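Chapter 6
Gathering Examples

6.1 What the learner is given

Chapter 5 treated the training set as something already in hand. This chapter goes back a step and asks where the examples come from, who or what produces them, and how much of the final behaviour is settled before any training begins.

An example, in the sense used here, is one complete attempt at a task. It holds a list of time steps. At each step there is an observation (usually one or more camera images and the joint positions) and the action sent to the arm. A person may produce the actions by steering the arm, or a written program may produce them. The learner sees only the recorded pairs. It does not see the intention behind them, and anything the operator knew but the cameras did not show is lost.

The running case in this chapter is the Nismont kitchen set, which was made in the Flilerus simulator. It contains 600 attempts spread over 48 room layouts. The layouts differ in surface finish, lighting and the position of the furniture. The same arm and the same two-fingered gripper are used throughout, and the gripper carries its own camera. The version described is the one frozen on 14/11/2018; later versions use a different action format and will not match the tables in Section 6.4.

6.2 The view from the hand

A camera fixed to the hand moves with the hand. Close to an object this is a great help, as the fingers and the object appear together and small errors in position are easy to see. Away from the object the view may hold very little that bears on the task. Such observations still go into the record, each paired with an action, and the learner must fit them along with the rest.

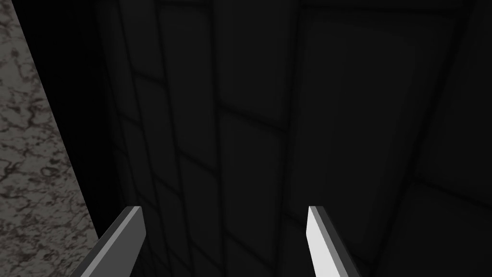 Figure 6.1 A simulated hand-camera view with the gripper open. A marble surface lies to the left; most of the view is dark tiling.

Nothing is held in Figure 6.1, and no object or handle is in view between the fingertips. Taken alone, the image does not tell us which task is being attempted. The dim lighting adds a second difficulty: the joints between the tiles are faint, so there is little fine detail from which to judge movement between one step and the next. Two remedies are common. One is to add a fixed camera that takes in the whole work area. The other is to give the learner several past observations in place of one.

Removing every such step is a poor remedy. If the set holds only the moments close to an object, the learner has no example of how to get there – and at run time it has to start somewhere. Exercise 6.3 asks you to train on both the full set and a trimmed set and to compare the paths taken by the arm.

6.3 Failed attempts

Of the 600 attempts, 208 were marked as failures by the Prins checking script. A further 19 were stopped by the operator and carry no mark either way. Whether to keep these depends on the method. Plain imitation copies whatever it is shown, so failures are normally left out. The methods of Chapter 8 make use of them.

Before reading on, load the set with the Sustari reader (Appendix B) and step through one attempt of each kind.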